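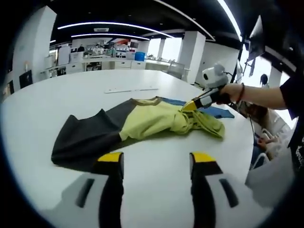
Filed under: Children's Reading / Memory and Rereading

Search this journal Enter title, author or keyword Go

4. What parents remember about the ending of Peng

4.1 The claim

Parents in Bumham have said for years that the picture book Peng used to be sadder. In the version they say they grew up with, the goose does not come home. In the copies on sale now she does, and the last page shows her asleep in the kitchen. The usual story is that the publisher, Fulis, lost its nerve and had the final spread redrawn. Maglaya's earlier paper takes this story more or less at face value and builds a theory of "softened endings" on it. We think the theory has been given an easy ride.

The first problem is that no one has produced the sad edition. Fulis printed 500 copies of the first run, and we looked at every printing held in the Erka collection, including two copies from that run. All of them have the goose in the kitchen. The colors shift a little between printings and the type on the title page was reset once, but the last spread is the same drawing. It is possible that a different version went out and that every copy of it has vanished. We would want more than fond memory before believing it.

4.2 The survey

We sent a short form to 713 parents whose children had borrowed the book, and 594 sent it back. The form asked them to write down the ending in their own words before looking at the book again. Of those who replied, 121 described an ending in which the goose is lost, dead or simply gone. Maglaya would count these as 121 witnesses. We are not so sure. Many of the answers disagree with each other on points that a real page would have settled: there is snow in some and a river in others, and several have a hunter, a figure who appears nowhere in any printing we have seen.

A few of the stray details can be traced. The hunter turns up in a television cartoon shown in the same years, and the river is probably from another goose book that shared a shelf with Peng in most school libraries. The snow we can't explain.

We also asked where the parent had first heard that the ending had been changed. Most named a friend or an online post, and only a handful said they had noticed it themselves while reading to a child. That pattern is what we would expect from a rumor. It doesn't rule out a change — rumors are sometimes right — but it makes the survey answers poor evidence for one, ours included.

Figure 2. A lime-green garment on a white oval table.
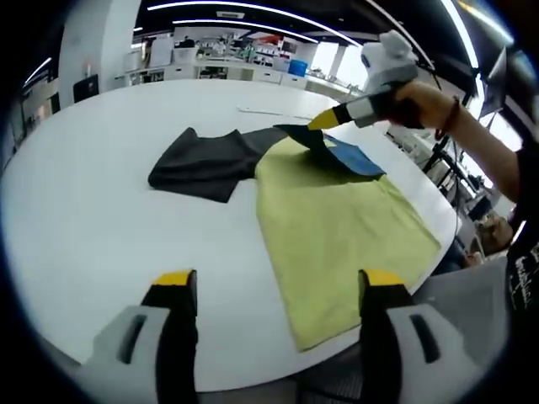
Temitope Effiong objects that we have set the bar too high. Picture books get chewed, torn and thrown out, she argues, and a small run from a small press could easily leave nothing behind. She adds that publishers do redraw pages without saying so, and that a parent's memory of crying over a book at age five deserves more weight than a checklist gives it.

Parts of that are fair. Copies do get lost, and we have no complete set of printings to point to. But crying over a book is not the same as remembering its last page. Peng has a long middle section in which the goose is missing, and a child could well have been put to bed before she came back. Some of the replies read just that way. One parent recalled the end as "the empty yard," and the empty yard is the ninth spread of twelve.

4.3 Limits

Our sample came from one library's borrowers, and people who fill in forms about picture books may care about them more than most. We did not interview the illustrator. Fulis answered our letter but said its drawing files for those years had not been kept, so the one source that might have closed the matter is missing. The forms were coded by Kerstin Sperling and Ottmar Ostermann working apart, and they disagreed mainly over answers that said only "it was sad." We left those out of the 121. Putting them in would raise the number and tell us nothing more about what was printed.

We use cookies to remember your reading settings. Accept Manage choices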